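28 de noviembre de 2024
Por la redacción de Udidon

Galería: las normas de nuestra sala, puestas por escrito

Hace ya bastante que queríamos dedicar una página a las normas de trabajo de la sala de Prevmont, porque cada vez que llega alguien nuevo al grupo acabamos contándole lo mismo de palabra, cada uno a su manera, y siempre se nos olvida algo. En el curso de robótica que damos con Gudgate las personas que hacen demostraciones trabajan con pinzas de mano, y una demostración hecha con prisas se nota muchísimo después, cuando toca enseñar al brazo a repetirla. Llevamos 3,098 demostraciones guardadas y, de ellas, tuvimos que apartar 148 por descuidos que se habrían evitado con un poco de orden (¡y con un poco de paciencia, que también hace falta!).

La guía completa la llamamos cariñosamente «la Kopecký», por el nombre de la sala donde se redactó la primera versión, y se puede pedir en recepción. Lo que sigue es un resumen, bastante más conversado que el original, para quien venga a trabajar con nosotros en diciembre.

Antes de empezar

Los marcadores de las pinzas tienen que estar limpios y enteros. Si una esquina se ha levantado o el negro se ha rayado, se cambia la pegatina y se vuelve a calibrar, aunque dé pereza y aunque falte solo una toma para terminar la tarde. Las dos pinzas se abren y se cierran por completo tres veces antes de grabar.

También pedimos que se anote en la hoja qué tarea se va a hacer, con qué objetos y quién la hace. Una línea basta, pero que se entienda al cabo de seis meses.

Durante la demostración

Despacio, por favor. Los movimientos suaves se aprovechan casi siempre y los tirones casi nunca. Conviene no cruzar los antebrazos y procurar que los marcadores queden a la vista, sin taparlos con la manga ni con la otra mano.
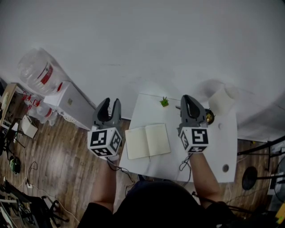

Los cables merecen párrafo aparte, y me vais a perdonar la insistencia. El de cada pinza debe tener holgura suficiente para que la muñeca gire sin que nada tire de ella, y los que van por el suelo se llevan hacia la pared antes de la primera toma. Quien tropieza una vez ya no necesita que se lo repitamos, pero preferimos llegar antes del tropezón.

Pausa cada 65 minutos como máximo, con las pinzas apoyadas y las manos libres. Si al volver notáis el hombro cargado, se deja para otro día y tan amigos.

Al terminar

Se revisa la última toma entera, se guarda la hoja con las demás y se dejan las pinzas en su soporte. Las tomas dudosas se marcan como dudosas y no se borran: ya las miraremos juntos con un café delante.

Las sugerencias para la próxima versión de la guía se pueden dejar por escrito en recepción hasta finales de diciembre.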